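Grusudow Washable Table Cover – Gray Grid
Sold by Biltwood Table & Linen

Home > Table > Covers & Runners > Everyday

In stock. Ships in 2 business days.

Woven cover, plain hem, gray with white windowpane grid. For kitchen tables, craft tables, desks, the folding table you drag out in January and never put back. We've carried the Grusudow line for a while now and the gray grid outsells every other pattern in it.

Sizes
Small – seats up to four
Medium – most kitchen tables
Long – buffet or work table
Round – solid colors only, no grid. Sorry. The lines don't sit right on a circle and we stopped trying.

Measure your top first, then add the drop you want on each side. Most people want a short drop on a work table (less to catch a knee on) and a longer one for dinner. If you're between sizes go up. You can always hem, can't un-hem.

Fabric
Poly and linen blend, medium weight. Not coated. A spill will go through if you leave it, so wipe right away or put a pad under. Softens after a few washes. Colors: gray grid, oat grid, solid gray, solid rust, solid moss.

The grid is printed, one side only. Reverse is plain. Handy for lining up pattern pieces by eye but please do not use it as a ruler, the squares are decoration and the cloth stretches a little on the bias. We get asked this alot.

Care
Machine wash cold, with like colors
Tumble low or line dry
Warm iron on the plain side
No bleach
No fabric softener, it leaves the blend greasy

Expect a bit of shrinkage the first time, mostly lengthwise. Sizes are cut with that in mind.

Folds and ripples
Comes folded in a flat bag so you WILL have creases out of the packet. Iron it, or mist with water, smooth outward from the middle and leave overnight. Grid patterns show a ripple more than solids do – the lines go wavy where the cloth isn't flat. Clips help. So does a felt underlay, which we sell seperately (see Drinov pads, below).

Gray grid in use, with a green cloth hung behind the table in one and a round white power strip in the other:
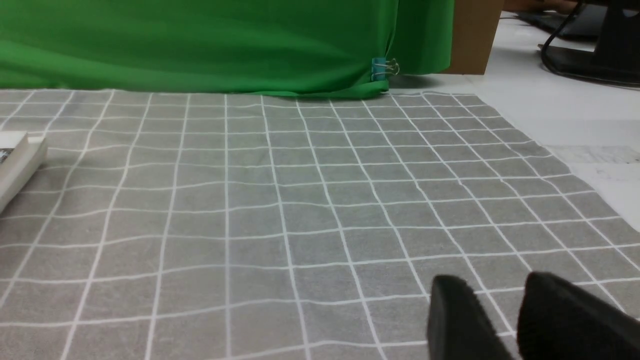
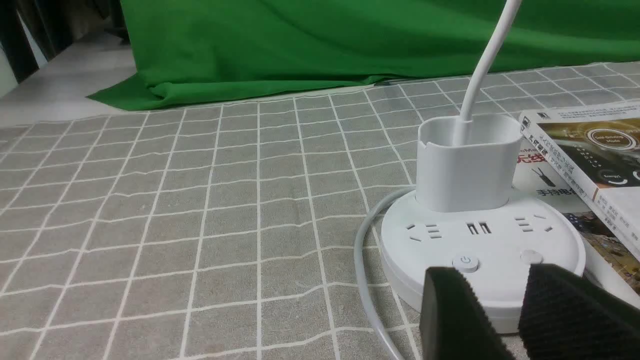

Goes with
Drinov felt underlay – cut to fit with household scissors. Stops sliding on glass and lacquered tops. Cream or charcoal.
Haslinger table clips – steel, set of four. Fit most tops, not the really chunky farmhouse ones.
Grusudow napkins – same blend, solid colors, sold in pairs.
Grusudow runner – oat or rust over the gray grid looks good. Moss over gray is an aquired taste, some of us love it.

Durability
Grusudow rates the weave for 2,000 rubs on their own bench test. We can't tell you what that means in dinners. The shop one has been on our packing table since we opened this location and gets boxes dragged over it all day. Faded some, no holes. One coffee ring that is there for good.

Shipping
Flat bag, mails as a parcel. Free over $40. Under that, flat rate at checkout. Alaska and Hawaii take longer, can't promise dates.

Returns
Unwashed, uncut, in the bag, within 61 days. If we sent the wrong size or there's a flaw in the print just email a photo, no need to send it back first. Clearance is final.

Questions we get

Is it heat proof? No. Use a trivet.

Can I get it by the yard? Not from us. Try a fabric store for something similar.

Will it fit a table with the leaf in? Measure with the leaf in, then order for that. It will hang long the rest of the time.

Does the oat match the old oat? Close. New batch is a shade warmer. If you need napkins to match an older cover, ask first and we'll check what's on the shelf.

Custom sizes? Yes, solids only, allow extra time. Price depends on length. Eun-seong Do handles all custom orders – put her name in the subject line and include your measurements, the color, and square or rounded corners.

Wholesale
Cafes, classrooms, studios – same order desk. Ask for the price sheet, it's newer than the one floating around online.

Page updated July 16, 2019. Prices and colors subject to change.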